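Posham hand gripper kit: your questions

Last updated 6 May 2026 by Aisling Daly, support

We use cookies to remember your basket and see which pages get read. Accept all | Manage settings

Same things keep landing in the inbox so they're all on one page now. If yours isn't in the list, email us and it'll probably get added.

What do I get in the box?

Gripper, assembled. Handle and trigger. Camera mount with the wide lens already fitted. Two spare sets of finger pads, hex key, charging lead, a bag of screws (you will lose some). The camera itself is only included with the full kit, not the basic one. Check which you're ordering, please. We get returns every month over this.

How much is it?

Full kit is £2,675 including VAT. Basic kit is priced on request as it depends what camera you already have. Delivery inside the UK is free, elsewhere you pay the courier.

Do I need a robot?

Not to record. You hold it, squeeze the trigger, do the job, and the camera logs what the fingers did. You need an arm later if you want the trained model to do anything in the real world. Plenty of customers buy the kit months before the arm turns up.

Which arms does the matching end fit?

The Vuller flange is standard. Adapter plate for Hollenstein arms is an extra, ask when ordering. Anything else, send us the drawing of your wrist flange and we'll tell you yes or no. Usually two working days, longer in February when half the workshop is off.

The jaws on the arm version have the same plates, same pads, same travel. If you change the pads on one, change them on the other or your recordings wont match.

Can one person use it alone?

Yes. One hand on the handle, other hand free. Left or right, the handle is symmetrical. It gets heavy after a while. Take breaks, swap hands.

Is it any good on soft things? Blankets, sheets, clothes?

Most asked question by a mile. Short answer yes, with practice. Cloth is harder than boxes and cups. It folds over itself, it bunches, and the bit you want is often under the bit you don't.

What works for us on bedding: come in low with the jaws open, press down into the pile, close slowly, then lift a little before you pull. Going straight in from above and snapping shut gets you a pinch of fluff and nothing else. Thick fleece wants more pressure than you'd think. Woven throws are easier, grab a ridge where the cloth has already folded up.
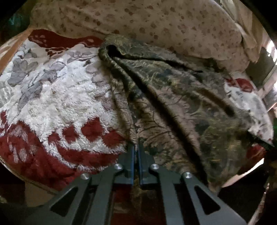
Long pile also sheds. Check the pads every 10 recordings or so and wipe them with a dry cloth, otherwise you get a layer of fibre on the rubbing face and the grip goes. No solvents. No washing up liquid either, it leaves a film.

Will it snag my fabric?

Can do, on loose knits and fringes. The plates have cut-outs to save weight and a long thread can find its way into one. Stop, open the jaws, back out the way you came. Don't tug. We don't pay for jumpers, sorry, it's in the terms.

Should I tidy up before I record?

No. Don't make the bed first. If the model only ever sees flat sheets it'll fall apart on a heap. Mix it up, different covers, different piles, curtains open, curtains shut. Do move anything breakable, and anything with someone's name and address on.

How many recordings do I need?

Depends on the job. For one simple task in one room we say start with 300 and see. Cloth, more. Several rooms, a lot more. We would rather not promise a figure as every time we do someone prints it out and waves it at us.

How long should each one be?

As long as the job takes. Most of ours are under 40 seconds. If you fumble, carry on and finish, don't restart. A recovered fumble is useful. Dropping the gripper on the floor isn't, bin that one.

What about light?

Daylight from a window is fine, even with the window in view, exposure sorts itself out. What it struggles with is a very dark room with one lamp. Flicker from old tubes is also a pain.

Why is my picture all curved with black corners?

Wide lens. Normal, not a fault. Leave it alone, don't crop, don't straighten it before uploading. The software wants it as it comes. Headboards and door frames will look bent, doesn't matter.

What software do I need?

Tukex, comes with the kit, one year of updates. Windows and Linux. Mac no, not yet, please stop asking (joking, keep asking, I forward them all). It pulls the recordings off the card, lines up the jaw opening with the video and exports. After the first year it keeps working, you just don't get new versions unless you renew.

Do you keep my recordings?

No. They stay on your machine. If you send us one for support we delete it when the ticket closes.

The screws on the jaws have worked loose, is it broken?

No, they bed in over the first few days. Use the hex key in the box, snug not tight. Overtighten and the jaws go stiff, then the trigger gets hard to pull and the opening reading drifts. If it's still loose after that, or a jaw is sitting lower than the other when closed, send it back to us.

The pads don't quite touch when closed. Normal?

A small gap is fine. It closes up under load. If you can't hold a sheet of paper, recalibrate: Tukex, Settings, Jaw, Zero. Still no good, fit new pads.

How long do pads last?

Depends what you pick up. Cloth and plastic, ages. Anything gritty, not long. Replace when the texture has gone shiny. Sold in pairs, always fit both.

Can I hire one?

Yes, by the month, full kit only. Deposit needed. If you buy within the hire period we take the first month off the price. There's normally a short wait so get your name down early.

Warranty?

One year on the gripper, six months on the battery. Pads are consumables and arent covered. Opening the handle voids it. Taking the jaws off doesn't, you'll need to for cleaning.

Can I return it?

14 days, unused or near enough. Put everything back in including the hex key. Refund goes out once it's been checked over, to the card you paid with.

Still stuck?

Email support with the serial number (underside of the handle) and your Tukex version. A short clip helps more than a long explantion. I'm usually the one who answers.

Was this page useful? Yes / No
Share 12
Comments 3

Get kit news and restock alerts by email. Unsubscribe any time.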